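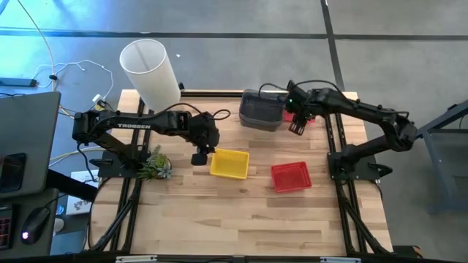
Skemik: six months with the arms

Some of you have been asking what goes on at the far end of the packing floor, usually while leaning round the door with a sandwich. So, a short gallery. Very short, as most of my pictures turned out to be of my own thumb.

For anyone who joined after March: Skemik is the sorting cell. The idea came from the Randine office, where ideas come from, and the promise was that the dull part of kitting would be done by machine and the rest of us would be freed up for "higher value activity". I have looked for the higher value activity. I believe it is the spreadsheet.

The two arms work over one wooden table, with small baskets, one yellow and one red, set out between them. The job is to get parts into the right basket. My nephew could do this at three, but he wanted paying in biscuits and would not do nights.

What has changed, since people ask. Kitting used to be four of us round a bench, talking. A Trilon order is 400 kits, and you could get through a divorce, two holidays and most of a kitchen extension before tea. Now there is one person minding the cell and the others are spread about on checking and despatch. My wrists are better than they've been in years. I also had no idea until last week that Gwen had moved house.

The minder's shift is an odd one. You watch. You learn what a normal pause looks like and what a sulk looks like. On a good morning you touch nothing for 44 minutes and feel like a lighthouse keeper, and on a bad one you're up and down out of the chair so often you may as well have packed the kits yourself. The Dağdelen order was a bad one. Clips that tangle. We did the last 100 by hand, and I'm sorry to say the mood was excellent.
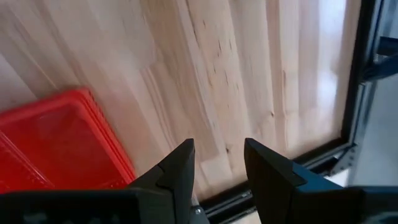 Simin Akbari would like it put on record that she doesn't miss the bench one bit, that the talking was mostly me, and that she has learned more since the arms came than in over 3 years of bagging clips. She'd also like a second person trained up to restart the cell, so that she can have a lunch that lasts as long as lunch.

Fair enough. That's a red tray at her end of the argument, by the way, and the table still has its knots and flecks, which I find restful to look at on a long shift.

Training for the restart is open to anyone on days. Put your name on the sheet by the kettle. There's no extra money in it yet, but you do get the chair.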